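Koubek Folding Voting Booth, Tabletop Model

Sold by Gunbridge Election Supply

If you have ever helped set up a polling place at six in the morning, you know how much of the job is carrying things in from the car and working out where they go. We had those mornings in mind when we took on the Koubek tabletop booth. It folds flat, it opens in one motion, and it gives each voter a decent, private place to mark a ballot (without the wobble that so many of us remember from the old cardboard screens!).

The Koubek stands on any steady table you already have, whether that's in a church hall, a school gym or the back room of the library. Three side panels come up high enough to keep a neighbor's eyes where they belong, and the writing shelf is smooth, so a pen won't poke through a paper ballot. There's a clip on the left panel for your printed voting instructions.
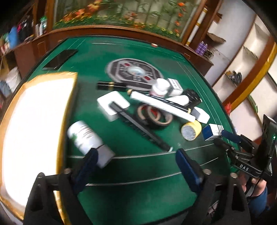

Green tabletop with round center unit

What comes in the carton
12 folding booths, light gray
12 clips for instruction sheets
1 carrying case with shoulder strap
1 set-up card in large print

Booths are sold by the carton only. A full carton, case and all, comes in at 71 pounds, so please plan on two people or a hand truck. Larger counties often ask us about the Ikumik rolling cart, which holds 80 booths and will go through a standard doorway, and we're happy to quote the two together.

Accessible voting
For voters who use a wheelchair, or who would simply like to sit down, we recommend adding at least one Etano wide booth for each polling place. It has the same panels and shelf as the Koubek but gives a good deal more elbow room, and it's made to stand on a lower table. 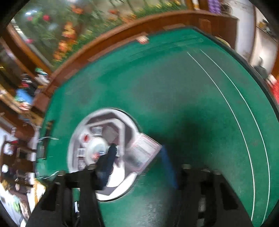
Table surface seen from one side

Price and ordering
The Koubek is $105 per booth, with shipping included for county and town clerks. We take purchase orders, and we're glad to hold a delivery until your storage room is ready for it. Orders for the June primaries fill up quickly every year, so a call in the winter is never too early.

Replacement clips and panels are kept in stock and can be ordered one at a time.

Page updated October 15, 2018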